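Short version: good hardware, patchy software, support is the reason we kept it. Long version below, typing this between deliveries so excuse the mess.

**What it is:** Dinovari tidy arm, the counter model. One arm on a rail, bolts to the wall, picks up loose stuff and drops it in a bin. You also get the "teach by showing" service, where you clean the counter yourself with your own hands, send in the recordings, and they train the arm on your junk instead of theirs. That second part is what I was really paying for.

**Where:** coffee corner at Urncombe. Staff use, plus visitors when there's an event on. Gets ugly.

**Price:** 970 for the kit, 770 for the teaching package. Not cheap. Shipping was on top and the cart only shows it on the last page, which annoyed me.

## Setup

Rail went up fine. Two of us, one afternoon. Manual is thin, the drawing for the wall bracket is upside down compared to the actual bracket. Bendik Berge on their support line sorted it by phone in one call, no ticket number, no waiting music. Big plus.

The app wants an account before it does anything. Then it wants a second account for the teaching part. Why. Same company, same email, two passwords.

## Out of the box

Cups: good. Standing or lying down, picks them up first try most of the time. Stir sticks: so-so. Flat on a smooth counter it scrapes at them and gives up. Napkins: bad. Grabs one corner, lifts, drops it half way, goes back, same again. Agnes Wallin timed a full clear after a birthday and walked off before it finnished.

Also no feel for a full bin. Keeps dropping stuff on top. Stuff slides off. Arm thinks it's done.

## The teaching service

OK so this is the bit worth reading. You get a guide (4 pages, clear, whoever wrote it should redo the manual) and you do the job the way you'd normally do it. Don't stage it too neat, they want the real pile.

Marichka Bondarchuk did most of our sessions, I did the rest.

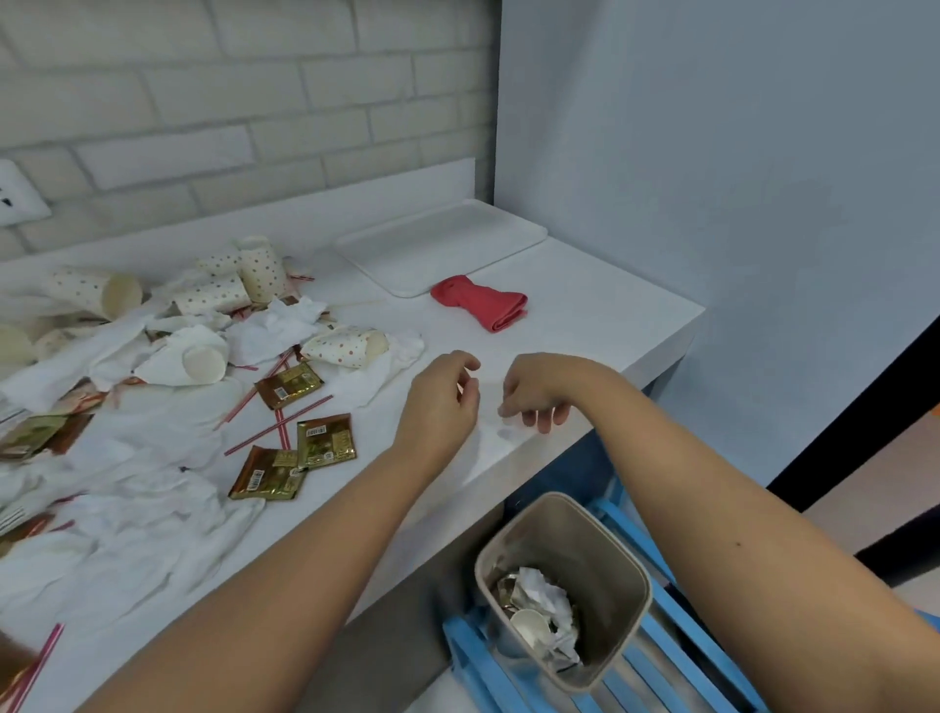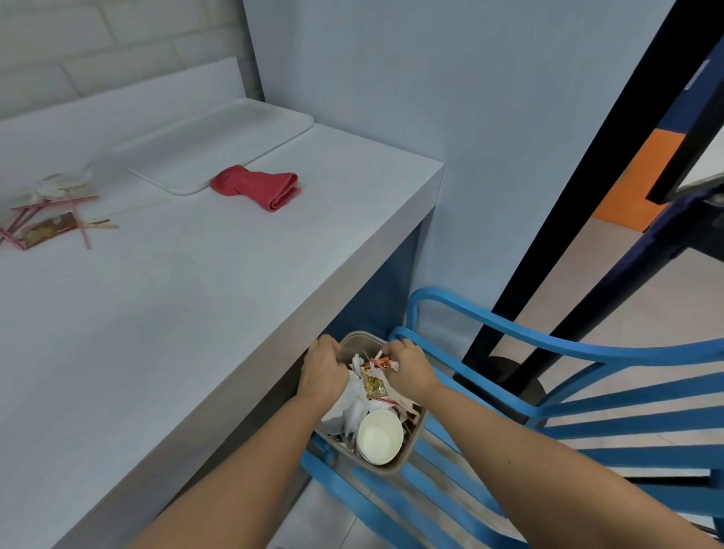 Turnaround was slower than the site says, and the first update we got back was barely different. Second one, in February, was a real jump. Napkins mostly go in now, and it bunches them before lifting. The guide asks for both halves of the job, hands working on the counter and hands down in the bin on the crumpled stuff, and I'd say don't skip the bin half. Cups on their side are no trouble at all anymore. Straws, the thin red and white striped ones, still a coin toss. It gets one and leaves the one crossed under it. Tray and red cloth were left out on the counter on purpose so it'd learn those aren't trash. Worked for the tray. It has had a go at the cloth twice, so for now the cloth lives in a drawer.

## Gripes

- Rail squeaks. Grease helps for a bit
- App logs you out whenever it updates
- Upload is slow and if it drops you start over from zero
- Foil packets confuse it, shiny side up especialy
- No way to set quiet hours except pulling the plug

## Compared to

We had the Zurstead on loan before this. Faster arm, nicer to look at, but you get their training and that's it. Wouldn't touch a napkin. Sent it back.

## Verdict

Kit alone, I'd pass. Kit plus teaching, yes, if you've got somebody willing to do the sessions and you can wait for the second update. Three and a half out of five, would be four with one login. Will add to this once they've sent the straw fix Bendik mentioned.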